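# Folding large throws and flat sheets in a small living room

**Posted by Nassoro Kioko, 6 June 2020**

We have two gray sofas in the living room and I keep a throw over each of them. They are plain flat sheets, the big kind, one orange-red and one cream. I wash them every couple of weeks and then have to fold them, and I can't get it right. The bedroom is too small to do it on the bed. The living room floor is tile, so I don't want to lay clean cloth on it, and I always end up with a lump that won't fit on the shelf.

The shelf is a Tandmont unit, the narrow one, and each opening takes a stack 7 inches high. Right now one sheet nearly fills an opening by itself. I am usually on my own when I do this, so anything that needs a second person is no good to me. I would also like to know if people fold on the sofa or standing up.

---

**Shobha Kurup**

Use the sofa. The armrest does the job of the second person.

1. Clear the seat first. Bags, straps, remotes, everything. If you have a second sofa, put it all on that one.
2. Find one corner of the sheet and hold on to it. Let the rest hang. Don't try to gather it up.
3. Lay the top edge against the armrest so the fabric hangs down the front of it. Run your free hand along the edge until you get to the next corner.
4. Bring the two corners together and shake the fold straight.
5. Lay it along the seat cushion and fold it in half again the long way, so you have a strip.
6. Fold the strip in thirds, then in half.

Smooth it with your forearm after each fold. Most of the height on your shelf is trapped air. A cotton sheet folded this way should come out well under 7 inches, though a fleece throw won't.

On the tile, I wouldn't worry if a corner touches. Sweep before you start. If your sofas are the soft suede kind of fabric, go over the seat with a lint brush too, or the clean sheet will pick up whatever is on it.

One more thing. Fold them completely dry. Mine came off the line a little damp one August and smelled by the time I took them out again.

---

**pilavov_home**

I just roll mine. Fold in half twice, roll from the short end, done. It goes in a basket next to the sofa. Doesn't look great but it takes a minute.

---

**Nassoro Kioko**

Thanks to both of you. I tried the armrest method and the strip came out straight on the second go. Thirds was the part I was missing, I had been folding in half every time. The orange-red one is easy now. The cream one is thicker and still sits high, so I may roll that one and find a basket for it.

I moved the handbag and the rest over to the other sofa before starting, which also gave me the whole seat to work on. The part I still find slow is getting the first corner up onto the armrest without the rest sliding off.

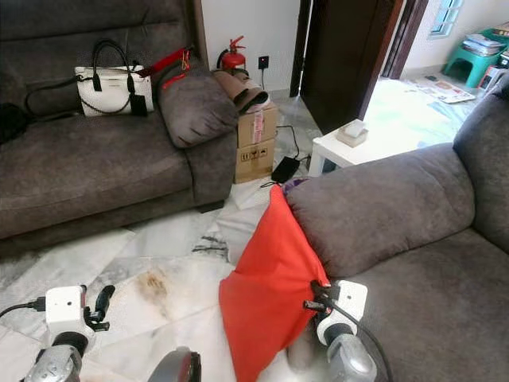 Shobha Kurup: Try putting more of the fabric over the top of the armrest before you go looking for the second corner. If only the edge is resting there, the weight of the hanging part pulls it down. A hand's width over the top is enough for cotton. For the thick one, use two.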